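Mwende Lema Has Heard the Pitch

Anybody can teach a robot, the sales line goes, as long as they can do the job themselves. Put a pair of grippers in a worker's hands, have her do what she always does, and the machine picks it up from there. Mwende Lema has spent two years recording that kind of demonstration at Grondatar, and she winces a little when I read the line back to her.

"Anybody can record," she says. "Whether you've taught anything, you find out much later. Usually at night, from a log file." 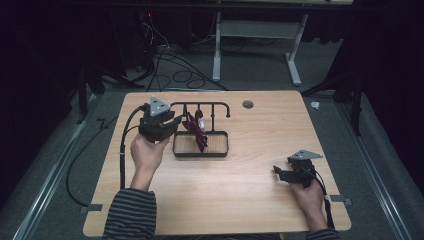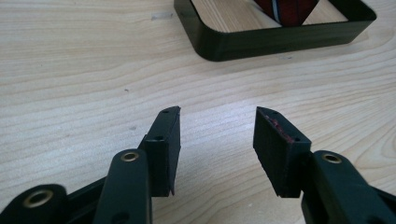 Hand-held grippers at work at Grondatar: the cloth and rack task, and a close view of one gripper's fingers with the tray beyond.

Her current headache is cloth. The task sounds like a chore you would give a bored teenager: take a red cloth, get it over the bar of a small drying rack, leave it hanging. Lema's group has 247 recordings of it so far. She won't tell me how many she considers good, but she says I would be disappointed.

I ask what a bad one looks like.

"It looks fine! That's what annoys me. The cloth ends up on the rack. But the person hesitated, or they used the left hand to fix something the right hand did, and now that's in there too. The model has no idea it was a mistake. It thinks that's how you hang a cloth."

Before this she worked on remote control, where an operator sits at a station and drives a real arm. She doesn't miss it. The lag made people timid, she says, and timid people make slow, nervous data. With the grippers in their own fists they move like themselves, more or less. The catch is that people have wrists and shoulders, and they use them in ways an arm bolted to a stand may not be able to copy.

"Somebody leans in with their whole body and gets a lovely angle on the cloth. Great. Now where does the robot lean from?"

Fatos Milošević, who sits across from her and handles the training side, is more cheerful. He thinks most of this washes out with volume. Get enough people doing enough takes, he tells me, and the odd habits cancel. He mentions a run in which the arm hung the cloth 30 times without dropping it.

Lema lets him finish. "Same cloth," she says. "Same rack, same table. Ask him what happened with the towel."

Milošević says the towel was a different weight.

"Yes," says Lema. "Towels are."

I came in doubtful and I can't say the afternoon changed that. Everyone I spoke to wanted to talk about success rates, and nearly every rate came with a condition attached: this lighting, that starting position, an operator with practice. Lema at least volunteers the conditions. She thinks companies such as Clollero, which is pitching the method to hotel laundries, are selling something a good deal further along than what she sees on her own bench. When I put that to Teodora Yordanov at Clollero by phone, she said customers understand that there is "a period of adjustment." She would not say how long one lasts.

What about the people doing the demonstrating? They work sessions of up to 200 takes, with breaks, and Lema says the quality sags well before the end. She has tried the long sessions herself. "Your thumbs go first. Then you stop caring how you pick it up, and the camera is right there on the gripper, so it gets all of you not caring."

She would like fewer takes by people who have been given time to get good at it. The budget, which comes through in January, is written in terms of takes recorded. She has argued the point and expects to argue it again.

Would she let the current system loose on her own washing?

"The socks, maybe," she says. "With me standing next to it."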